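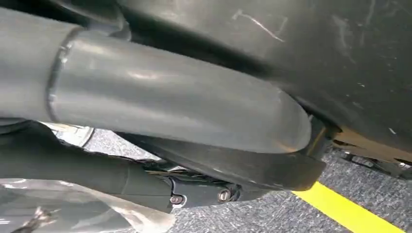
Speaker notes – "What the crew taught us", Trokeston, 25 May 2024

Slow down at the start. I always race through the first two minutes.

Hi everybody, thanks for coming back in after lunch. I run the parts floor at Vevdale, and I've been doing that for 16 years, so if I slip into floor talk and say something only a parts person would get, just wave at me.

I want to talk about what changed for the people on my shift when we put robots on the fetching and sorting. I'm going to leave the business case alone (Miklós Tóth has the numbers and he's very happy to show you, he has a lot of slides).

Okay, so, the old job. You got a pick list, you walked to the rack, you pulled the part, you walked back. Stojan Dumitrescu wore a step counter for one whole shift in February and we had a bet going on it. I lost! He also had sore knees, and that part was less funny.

Now the robot does the fetching and Stojan looks after three things: where stuff sits, what the robot is allowed to reach for, and what happens when it gets confused. He told me the first month felt like babysitting. Then it started to feel like training a new hire, one who never asks a question, so you have to guess what it didn't understand.

PAUSE. Let people look at the picture for a second before going on.

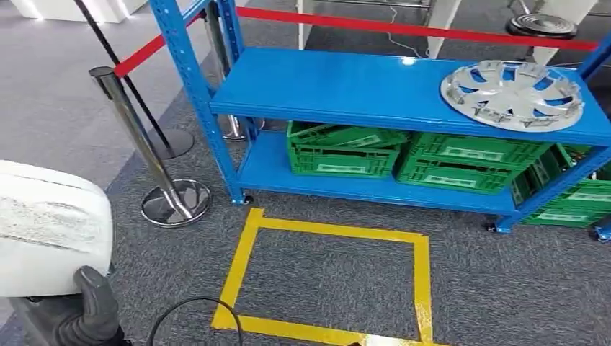 Blue rolling shelf behind the tape square, with a wheel cover on top and green crates below.

Look at the tape. When we started, people parked a shelf wherever there was room, and everybody knew where to find it because somebody would yell across the floor. You can't yell at the robot. So now we have tape, and rules about the tape, and I'll be straight with you, the rules caused more arguments than the robot did. Szabolcs Bozsik moved one shelf three times in a morning because two people had told him two different things.

What fixed it was giving the layout to the crew. They draw it, they tape it, they change it when it's wrong. I sign off and stay out of the way – mostly.

Tell the Plollach story here if there's time. Skip it if we started late.

Next, pay. Somebody always asks, so I bring it up first. Seven people moved to a new grade when the job changed, and it took us far too long to get that done. They were doing the new work on the old rate for months. If you take one thing home, sort out the grade before the machine gets there.

And the stuff I still don't like. The floor is quieter. People used to bump into each other at the racks and talk, and a lot of small problems got solved that way. We've tried a short huddle at shift change. Yoshinori Yokoyama runs it and he's good at it, but it's a meeting, and everyone knows it's a meeting.

Ask the room: who has found something better? Wait for hands. Really wait.

Last bit, then questions. Miklós Szénási has the handout with our layout checklist, by the door. The Csizmadia people asked for a copy too, so remind him to keep one back.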